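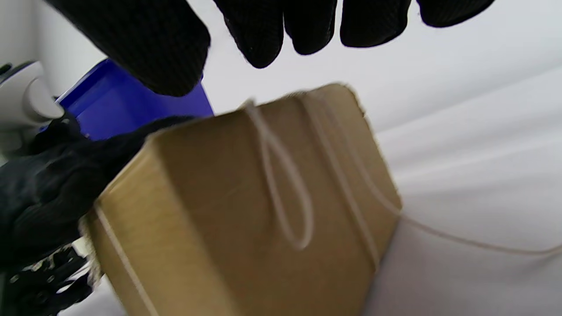 The author of the Dandcombe household journal Clallier has kept it online for 11 years. It records family meals, school mornings, birthdays and the long life of a gray cat called Wyss. In June the author met with our staff to discuss the journal and the decision to place a printed copy in our collection.

"I began writing when the children were small and I was up at odd hours," the author said. "My sister lived in Brivdale and wanted news. For the first 2 years she was the only reader I knew of."

The journal now holds 429 entries. Most are posted on Friday evening after the dishes are done. Asked whether the family objects to appearing in print, the author said that each child may remove any entry at the age of 16.

"My oldest took out a single post, the one on the school play. I was sorry to lose it, but that was the agreement." 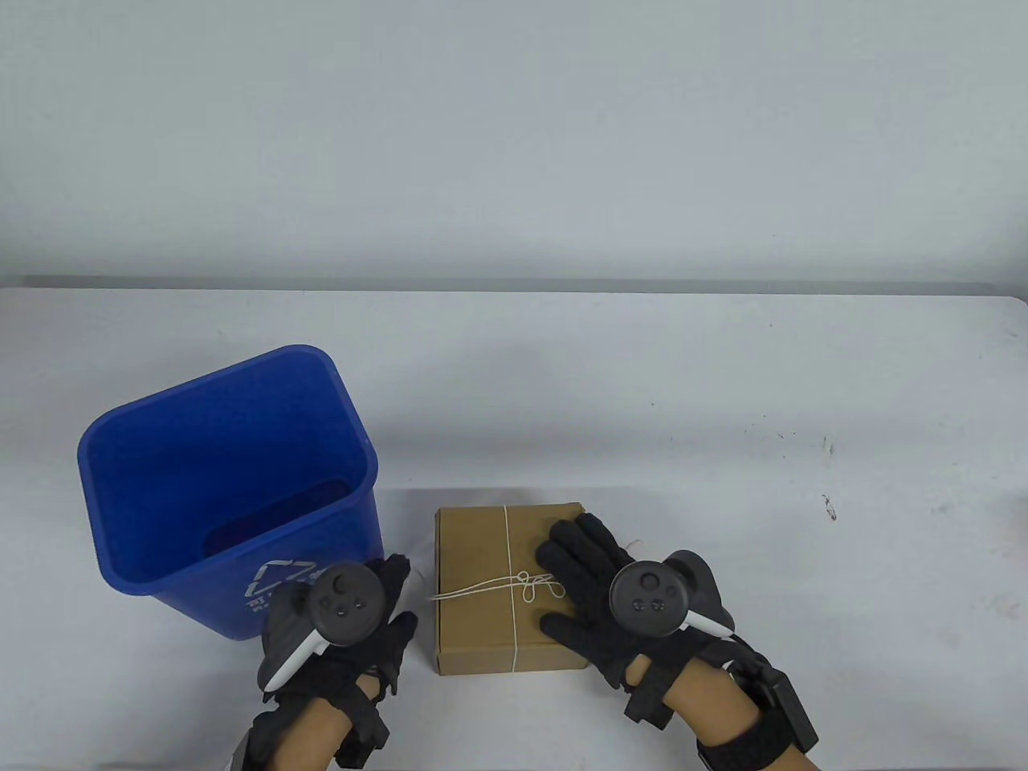 A cardboard box tied with string, beside a blue recycling bin.

Readers write most often about Wyss, whose visits to the neighbors' kitchens have been reported in detail. The author receives these letters with some surprise. "I spent a week on a piece about my grandmother's garden, and the mail was all about the cat."

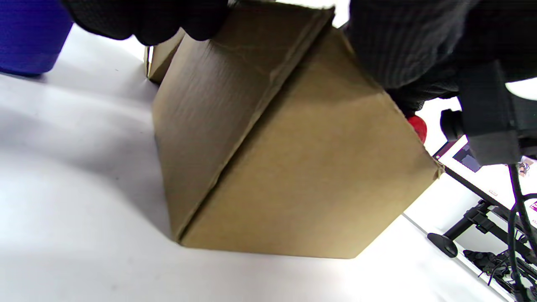 Brivdale Public Library
Department of Family and Local History

The author does not accept advertising and has declined to change the journal's plain design. Comments remain open on every entry, including the earliest.
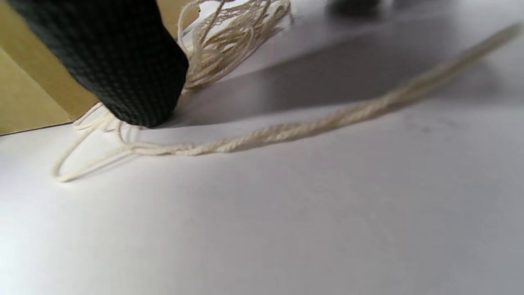

"People still answer things I wrote when my daughter was learning to walk," the author said. "She drives now. I write back and tell them so."

The printed copy may be read in the second-floor reading room during regular hours.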